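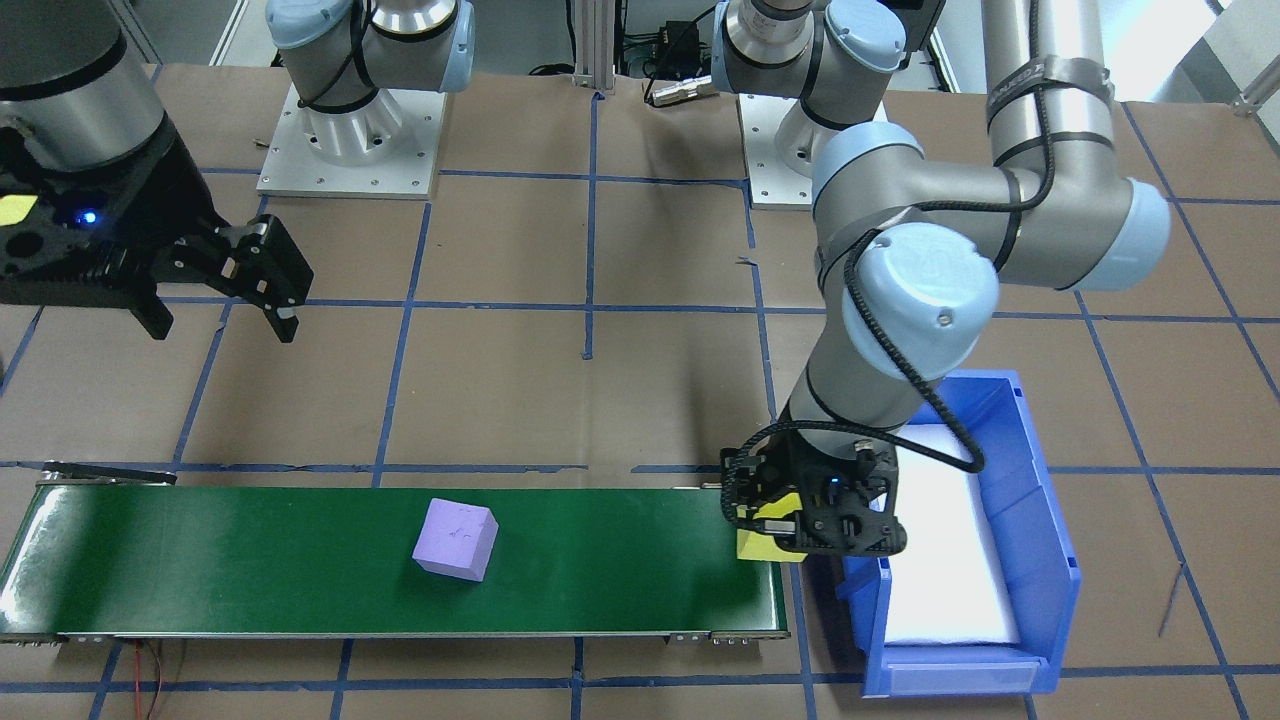 Two-arm belt cell with the blue bin at the right of the conveyor.

Looking after a small two-arm belt cell

6 min read

These notes cover a bench-size cell of the kind we keep at Drirncombe: two arms, one short green belt, a bin, and foam cubes for test pieces. Most of the upkeep is ordinary cleaning and checking, and a screwdriver, a hex key set and a lint-free cloth will cover nearly all of it.

Before you start
Stop the belt, park both arms and switch off at the wall. Wait until the lights on the grippers go out before you put a hand between the fingers.

Belt
Wipe it with a damp cloth, then a dry one. Skip spray cleaners, which leave a film that foam slides on. Foam crumbs collect under the return side, so turn the roller by hand and brush them out. We do this every 200 cycles on the Tiseo test and whenever the belt starts to squeak.

If the belt creeps to one side, turn the tension screw on that side an eighth of a turn, run it for a minute and look again. Do not tighten both screws together.

Wires
Keep the red and black motor wires clear of the rollers and slack enough that the conveyor can be lifted for cleaning. Tug each one gently at the terminal. A loose black wire gave us error 322 on the Kramer controller, and we changed a good motor before we found it.

The corrugated cable on an arm should be strapped close to the links but still able to bend at the wrist. Move the wrist through its full range by hand and replace any strap that pinches.

Floor grid
Kraft paper and blue tape are cheap and easy to redo. Small wrinkles do no harm. Press down lifted ends, and relay a strip once it has shifted 6 mm from its mark. Pull old tape slowly, back over itself, or the paper comes with it.

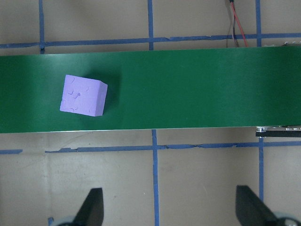

Cube on the belt, gripper fingers open.

Checking the pick
Set a cube on the belt at a slight angle and open the fingers wide. Bring the gripper over at slow speed and close it on the side faces. If one finger touches well before the other, redo the center offset. Wipe the finger faces with alcohol and let them dry first, as dust can throw off the grip.

Foam cubes mark easily. Scratches on top are fine for gripping tests, but throw out any cube with a torn corner.

Mounting plates
Check the base bolts each November and after any bump. Tighten them in a cross pattern. The Wikov plates need a washer under every bolt head.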